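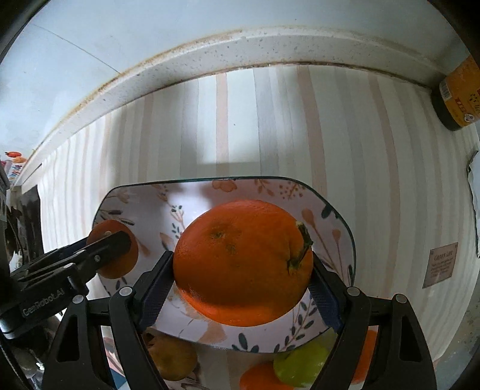 Oranges and the floral dish.

New spot out today, 8 January 2025, for Fontes, the regional juice maker. Gilmar Lacerda directed, Nisach handled the edit and color.

It runs 105 seconds online. There's a cutdown for TV, but the long one is better – the grandmother gets her full phone call.

The story: she leaves her grandson 12 voicemails about breakfast. He plays them all back on the bus. No voiceover, and the logo only shows up at the end.

Doaa Sqalli wrote it at Warkitz. She told me the first draft had four characters and the client asked for two. I think the client was right.

Music is an old waltz re-recorded for the job. Sound mix by Rernska.

A second spot is due in April, same director. I'll post it when it's up.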